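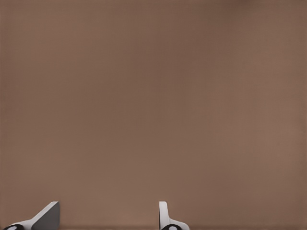
Gathering Examples in Simulation for a Small Grasping Model

Student project report, Tekle Kumsa
2018-05-08
Reading time: 3 min

Print this page | E-mail this page

The goal of my project was to collect enough examples to train a model which decides where a gripper should go and when it should close. I had no regular access to a real arm, so all the examples were made in simulation. The simulator setup is called Kirka in our group, and I received it from the student before me, together with his notes. The learning code is named Skilutano and I changed only the part which loads the data.

The camera in Kirka is fixed near the gripper and looks past the fingers. For this reason the tips of the two fingers are always at the lower border when the gripper is open. At first I wanted to remove them from the pictures. My supervisor, Dr. Figueiredo, advised me to keep them, so the model can learn from the same view that it will have later. I think this was a correct advice, but I did not test the other option.

How the examples were collected

One episode is one attempt. I moved the gripper with a game controller, and the program saved the camera view, the position of the gripper and my command at each step. An episode was limited to 300 steps. If I did not finish before the limit, the episode was saved with the label "fail" and I started again. In total I have 3,938 episodes, collected between January and the end of the term.

The work is tiring for the hands and the eyes. I found that after 60 episodes without a pause my movements became careless, and I closed the gripper too early. These episodes are still in the set. I marked them in a separate column.

Empty views

Part of the set has no object at all. The gripper is open above a plain brown surface and the right command is to do nothing, or to move and search. I added this part after the first training, when the model closed the gripper on an empty table again and again. It had never seen such a case - every early episode had a block near the center.

Problems

The brown surface has almost the same color everywhere, so it is difficult to judge height from the view only. I used the position numbers for this. In eight sessions the controller lost its connection and the last command was repeated until the limit. I deleted these sessions completely.

What remains to do

The next student should collect episodes with other surface colors, and also write down the pauses. The full set and my notes are in the Lindoleo folder on the group server, with one text file for each session.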